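Lalside Home Forum > Storage and Laundry > Towels in soft fabric bins: roll, fold or stand on edge?

tallowbrick
Posted Friday, 7:12 am

Replaced two wire shelves in the linen closet with soft fabric bins in September. The closet is 26 inches wide inside, so two bins fit side by side with a small gap. The problem is the walls. They hold their shape when full and lean in when half full, and then the towel against the wall slides down and unrolls.

I have been testing on a table before committing the closet to one method. Two bins, mixed hand towels, some folded flat, one folded to stand on edge, one rolled.

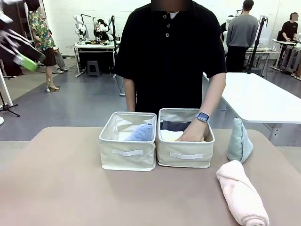

Two bins on the table, pink towel rolled, blue-green one folded to stand up.

Flat folding is the most stable but I can only see the top towel. Rolling shows everything and wastes the corners. What are people using?

gristum_linen
Posted Friday, 7:40 am

Stand them on edge. Fold in thirds lengthwise, then in half, then in half again, and load with the fold facing up. The wall only has to resist a small sideways load because each towel carries its own weight. The Gristum bins I have are as floppy as yours look and this works in them.

pile_height
Posted Friday, 8:05 am

Disagree for terry. Edge folding works for flat weaves and thin towels. A thick looped pile springs open at the fold and the stack creeps outward. I roll anything heavy and keep edge folding for dishcloths.

gristum_linen
Posted Friday, 8:22 am

It creeps if the bin is underfilled. Pack it to the point where you need two fingers to get a towel out and it stays put. Mine have been through 200 wash cycles, give or take nothing, I log them.

tallowbrick
Posted Friday, 12:31 pm

Tried both at once. Rolled towels go in coil end up, anything folded goes vertical against a wall. The folded ones brace the wall and the rolls fill the middle.

Loading order matters more than I expected. With the wall towel in first, the roll has something to press against. With the roll in first, the wall bows and the folded towel has to be forced down beside it, which drags the lining up.

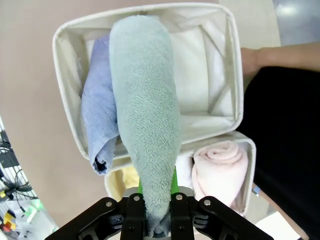
The other variable is roll tightness. A roll started from the short side comes out fat and holds. Started from the long side it comes out long and thin, flops over the rim, and has to be doubled up to fit. I will be starting from the short side from now on.

pile_height
Posted Friday, 12:58 pm

Agree on the short side. Fold in half lengthwise first so the raw edges are inside the roll. What is the fabric weight on the bins?

tallowbrick
Posted Friday, 1:10 pm

No label. I weighed one at 393 grams empty, including the base insert.

bjarnason_shelf
Posted Friday, 2:47 pm

You could skip all of this with a divider. A Pruveck insert splits a bin into 3 channels, and after that the method makes no difference. I have had one in the hall closet for a year.

gristum_linen
Posted Friday, 3:02 pm

Dividers lose usable width. In a closet that narrow I would not give up any of it. Corrugated cardboard cut to the inside height does the same job on the long wall only, and it can be thrown out when it bends.

bjarnason_shelf
Posted Friday, 3:15 pm

Cardboard picks up moisture from towels that were put away early. I would use a thin plastic cutting mat – they trim with scissors.

tallowbrick
Posted Friday, 5:36 pm

Going with a cutting mat on the outer wall of each bin and no divider. Bath towels stay flat on the shelf above, hand towels in the bins, folded ones at the walls and rolls between. I will post again after a few laundry loads.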